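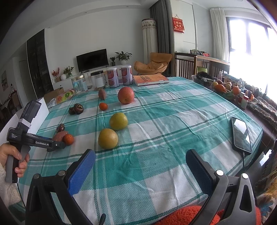 Suvside, 11 October 2022

Section 4. Recording a pick-and-place task with two hand-held grippers

Read this section before you record anything you plan to train on. The Clarnar quick-start card says a new task can be taught "in an afternoon." We have not managed that with loose fruit on a cloth, and the steps below assume you won't either.

4.1 Lay out the table

1. Choose one task and write it down in a single sentence. "Move each piece of fruit to the near side of the table" is a task. "Tidy up" will get you 55 recordings of 55 different things.

2. Put out objects of different sizes. Grapefruit, mandarins, mangosteens and sweet potatoes are a fair test of how far the fingers need to open. A table of identical mandarins gives a nice success rate and tells you very little.

3. Leave the ordinary clutter where it is if the robot will have to work around it later. Jars, cans and a book along the back edge are fine.

4. Check for charging cables that run off the table. Decide now whether they stay, and keep to that for the whole session.

Note: Patterned tablecloths are allowed. The claim that the trained model "ignores the background" should be tested on a plain table before you repeat it to anyone.

4.2 Record

5. Take one gripper in each hand. Start with both sets of fingers wide open, above the cloth and not touching it.

6. Start the recording and hold still for a slow count of two.

7. Bring one gripper down over the first piece. Close until it is held, then stop squeezing. People squeeze much harder than they think, and a motor copying that will bruise a mandarin.

8. Lift, carry, lower, open. Do not drag.

9. Return to the starting position and stop the recording.

Caution: Keep loose sleeves and trailing cables clear of the fingers.

Caution: Do not reach in with a bare hand to fix a bad grasp. Stop, delete, start again.

4.3 Check what you have

10. Play back every recording at normal speed. The Sani viewer's green tick means the file is complete. It says nothing about whether the fruit was picked up.

11. Throw out any take where you hesitated, changed hands halfway or knocked something over. In our September session we kept 41.

12. Train, then run the robot on a layout it has not seen. Move the large grapefruit. Turn a sweet potato on its side if it was standing up.

Note: The shared Plovcombe set lists 3,815 recordings, and adding it to your own is often suggested as a cure for poor results. We tried it with a sample of 918. Grasping on round fruit got a little better and sweet potatoes got worse. Train once without it first, so you have something to compare.

If the robot fails on the new layout, go back to step 2. Do not go back to step 12 and move the grapefruit to where it was.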